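**Wiping task, teleop demos: how messy do you leave the practice ones?**

**gridwiper**
Tuesday, June 1, 2021

ok so quick one. two arm setup, white table, white wall. task is wipe red marker off a sheet of grid paper. right arm has the eraser (beige foam block on a red base), left is supposed to hold the paper down. I'm driving both by remote, leader arms, no VR.

Did 40 demos so far. Trained on them last night. Policy goes to the paper fine, lowers fine, then does these tiny strokes in the air and parks. Every time. Same spot too.

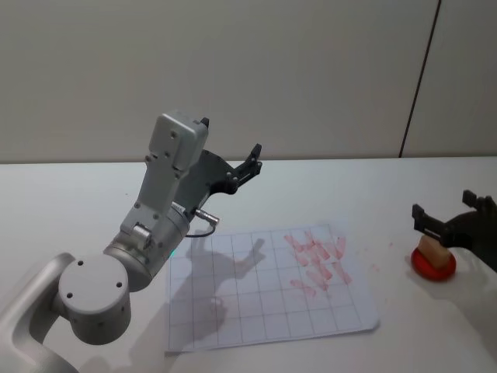 Left arm is the part I keep arguing with myself about. In maybe half the demos I forget it and it just hangs out over the table doing nothing, in the other half I bring it down on the paper corner. Do I throw out the ones where it hovers? Thats a lot of demos to lose. Also my strokes are all diagonal bc of how my wrist sits on the leader.

Running Tesidero for the recording side, stock settings.

---

**mox_tail**
throw them out. half your data says hold the paper and half says don't, what's it supposed to learn

---

**pelican_b**
Disagree with mox. Don't throw anything yet. Air strokes = it has no clue about contact. You feel the table thru your own hand when you drive it (or hear it), policy gets nothing. Fix that first, then worry about the left arm.

What height do you start the wipe from?

---

**gridwiper**
no fixed height. I come down till the foam squishes a bit and go. No force feedback on the leaders so I'm going by eye

---

**pelican_b**
yeah so thats your problem. By eye from across the table you're off by a few mm each demo and the policy averages it and the average is air.

---

**mox_tail**
or its copying 40 demos where the guy forgets one of his arms

we had the same thing at Trevbridge last November, different task, folding. One arm idle in some demos, busy in others. Model split the difference and did a kind of slow wave. Dropped the idle ones, kept going with fewer, it worked. Fewer and clean beats a big pile

---

**kestrel_dad**
have you tried just grabbing the arm and moving it by hand? Gravity comp on, hold the wrist, wipe. You get real contact that way. I taught a sanding job like that at work in 3 tries, granted it was only playback, no learning

---

**gridwiper**
@kestrel_dad hand guiding both at once is rough, I only have the two hands and then my arms are in the overhead view the whole time. Tried it day one

@pelican_b ok what about wrist cams? I have one on each and I've been training on the head view only. Was going thru the wrist footage just now and I'm not sure its worth it. Lots of it is wall.
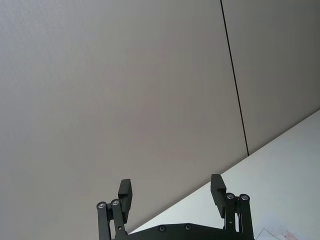
*wrist cam, gripper open. paper is the bit in the bottom right corner*

Seems like if the policy sees that much wall it'll just ignore the camera? or worse, key on the seam in the wall

---

**pelican_b**
Nah that's fine. It doesn't need to be pretty all the time, it needs to be good in the last few cm. Look at frames from when the foam is on the paper, on the wiping arm. If you can see the foam and the marker then use it. Head view alone has the gripper covering half of what you want at the worst moment.

The seam thing is real tho. If you ever move the table it'll hurt. Shift the table a little between sessions

---

**mox_tail**
don't shift the table AND change cameras AND redo demos all in one go or you'll never know which did it

---

**pelican_b**
sure. cameras first, it costs nothing, he already has the footage

---

**yensuk_fan**
dumb question, does the paper slide when you wipe? If it doesn't slide why hold it at all. Tape it down and leave the left arm home

---

**gridwiper**
slides if I push hard. On light strokes it stays put. The hold is kind of the point, I'm supposed to show a two arm thing at Zeltulcombe, taping it would be cheating

---

**yensuk_fan**
fair. then mox is right imo, every demo has to have the hold. Same order every time too. left down, right down, wipe, right up, left up. Say it out loud while you drive, sounds stupid but it stopped me skipping steps

---

**kestrel_dad**
also slow down. Whats your demo length? People rush once they get good at the leader arms and the policy can't keep up

---

**gridwiper**
9 seconds on the fast ones. first ones were way longer lol

---

**kestrel_dad**
way too quick for a wipe with no feel. double it

---

**mox_tail**
and don't start every time from the same marks. Draw them somewhere else on the sheet, bigger, smaller. If the red is always on the right side of the paper it'll learn "go right"

---

**gridwiper**
...it's pretty much always on the right side

ok plan. Retrain tonight on same data w/ wrist cams in, nothing else changed. If it still air strokes I redo the lot with the hold in every one, slower, marks moved around. Shooting for 70. Will keep the old ones in a folder so pelican doesn't yell

---

**pelican_b**
keep em. and log gripper and joint current while you're redoing it if Tesidero lets you, cheap stand in for force. I still say contact is the bug

---

**mox_tail**
left arm is the bug. post the result either way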